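Zundden Raised Desk Shelf
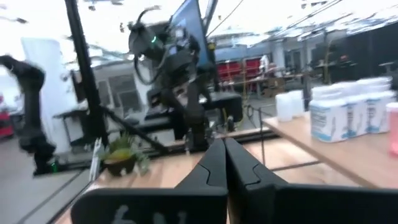
Photo: Staseo

The Zundden is a raised shelf for the top of a desk or side table. It gives you a second level for bottles, jars and other things you reach for every day, and leaves the tabletop below clear for work. The light wood goes with most pale desks, and a small potted plant looks good beside it.

Large white bottles with broad lids fit on it side by side in a row, with smaller containers next to them. If you keep vitamins, hand cream or craft supplies at your desk, this is the size of thing the shelf was made for. Put the tall items at the back and the short ones in front so the labels can still be read.

Details
Made by: Drasta
Length: 48 cm
Top: wood, light finish
Maximum load: 10 kg, spread evenly
Assembly: needed, screws and key in the box
Bottles, containers and plant not included

Putting it together
Lay the top face down on a towel. Fit the supports loosely first, then tighten all the screws. Turn the shelf over and check that it stands level before you load it. A thin cord can run across the table and under the shelf, but do not let the supports rest on it.

Care
Wipe with a damp cloth and dry right away. Lids and bottle bottoms can leave rings if they are put down wet. Keep the shelf away from heaters. The finish may darken a little in strong sun, and moving the bottles now and then helps it darken evenly. Plants should stand in a pot with no drain hole, or on a saucer.

Also from Drasta
The Tahiri is a narrower version of the same shelf for small desks and bathroom counters. It takes the same screws. The two can stand end to end.

Ordering
We have sold more than 2,000 of these shelves since the August restock. Orders over $100 ship free. Returns are accepted for unused shelves in the original box.

Page updated 13/11/2020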